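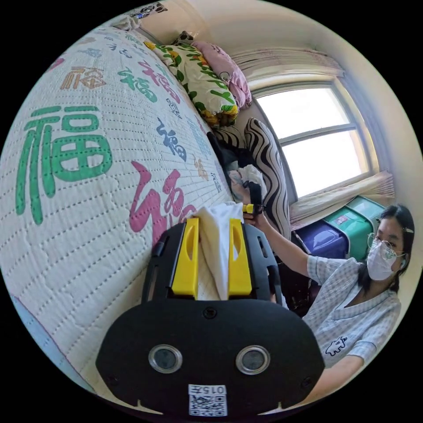
Progress report: bedroom tidying and clothes sorting
Reporting period: up to the end of December
Prepared for the Lindqvist household support fund

Hello again, and thanks for the extra week on this one. I know the last report was heavy on plans and light on doing, so I've tried to make up for it. We're well into the bedroom part of the Tumdale project now and I have plenty to tell you, most of it about laundry.

A quick recap for anyone at your end who is new. The grant pays for help with clearing and keeping up bedrooms in homes where the everyday stuff has gotten ahead of people. We started with kitchens because that's what folks asked for first. Bedrooms came second, and they've turned out to be slower going. A kitchen has obvious homes for things – plates go with plates. In a bedroom the clean clothes, the worn-once clothes and the "I'll mend that someday" clothes all end up in the same heap, and you can't tell them apart without picking up every single piece.

Where we are

We've finished 106 bedroom visits out of the 149 in the plan. I'd hoped to be further along, but we lost most of one week to a heating problem at our own office and I didn't want to rush people to catch up. The remaining visits are all booked, and the last one falls on a Friday, so I should be able to send you the final tally the week after.

The biggest change since last time is that we now work on the bed. In the first few visits we sorted on the floor, and my knees still remember it. A made bed is a good flat surface at a decent height, it's already in the room, and you can't go to sleep until it's clear (a terrific motivator!). So the first job at every visit is to pull the cover straight and tuck it in. After that we bring the clothes over a few at a time and fold them right there on the quilt. 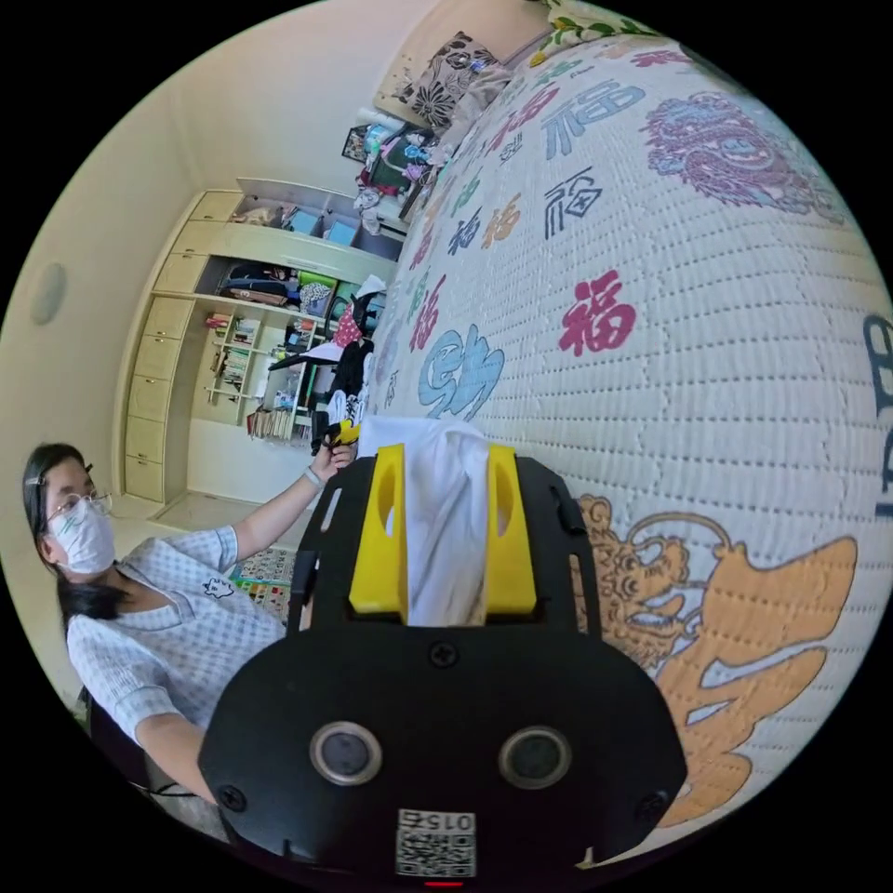

The bedcover with the 福 characters and the dragons.

I have to say a word about that bedcover because I love it. The character is the one for good fortune, and it's printed there over and over in different styles and colors. It did make me rethink our advice about covers. Our old handout said to use a plain sheet for sorting so small things show up. Well, small light things like socks and hankies do get a bit lost on a busy print, but white shirts look just fine on it, and people would much rather use what's already on their bed than go hunting for a spare sheet. I've taken that line out of the handout.

How a visit goes now

We've settled into an order that works in most rooms. Pillows and cushions go up to the head of the bed or get propped along the side, out of the way. Then we pick the worst pile and start with whatever is on top. Light things first – T-shirts, thin shirts, anything that folds in three moves – and the heavy or awkward pieces at the end. Each piece gets shaken out flat, folded in from the sides, folded up from the hem and put on the stack. If somebody wants to fold a different way, we let them. I used to fuss about this and I've stopped. A stack of slightly odd folds that the owner can repeat next week beats a perfect one that only I know how to make.

Dark clothes have been our sticking point. A black top and a pair of black leggings look the same in a heap, and we kept finding that a pile we'd guessed at four or five pieces was a good deal more. We now pull the dark ones out and put them next to the window before doing anything else with them. It sounds like nothing, but it has cut down on the re-sorting.

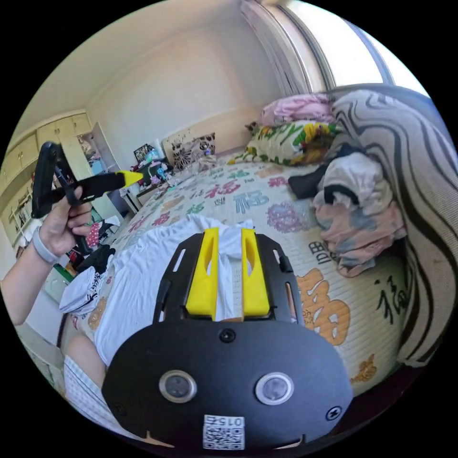
The other thing that slows us down is the nightstand. I'd budgeted no time for nightstands at all, which was silly of me. Nearly every room has one, and nearly every one is covered in small things that people feel strongly about. You can fold somebody's sweatshirts all afternoon and they won't mind a bit, but move a picture frame two inches and you'll hear about it. So we've made it a rule that the nightstand gets done last, by the owner, with us just holding the box. If there's no time left, it waits for the next visit.

Cushions were a nice surprise. I'd worried they'd be in the way, but a big firm one standing against the side of the bed keeps a pile from sliding off onto the floor. We ask before we use one like that, and so far people have been happy to say yes.

Money

You gave us 3000 for supplies in this period and we've spent 527 of it, nearly all on storage boxes and hangers from Clomero. I'd expected to spend far more. What happened is that most homes have enough storage already, it's just full of things that belong someplace else. I'd like to carry the rest over to the hallway and closet visits, where I think we really will need shelves. Please let me know if that's a problem and I'll write it up properly.

The folding boards we ordered from Pusance were a bust, I'm sorry to say. They're well made, but they're too wide to use on a bed with anyone sitting next to you, so we sent them back and the refund is already in the figure above.

What's next

We'll finish the bedrooms and then do short follow-ups in the homes we visited first, to see whether the stacks have made it into the drawers and stayed there. I'm expecting mixed results and I'll report them as they are. I'd also like to rewrite the handout one more time, with less text and bigger type.

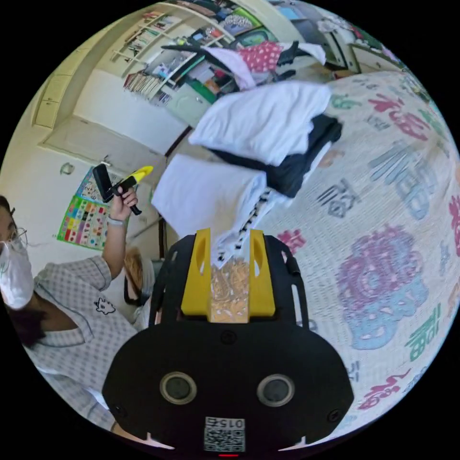

Will the follow-up visits need more money?
They're covered by the hours we saved on the kitchens, so there's nothing extra to approve this time.

I think that's everything you asked for. The visit sheets are in the shared folder under Tumdale, sorted by street, and I'll add the last batch as they come in. Call me any morning before 11 if something doesn't add up – afternoons I'm usually in somebody's bedroom, up to my elbows in T-shirts.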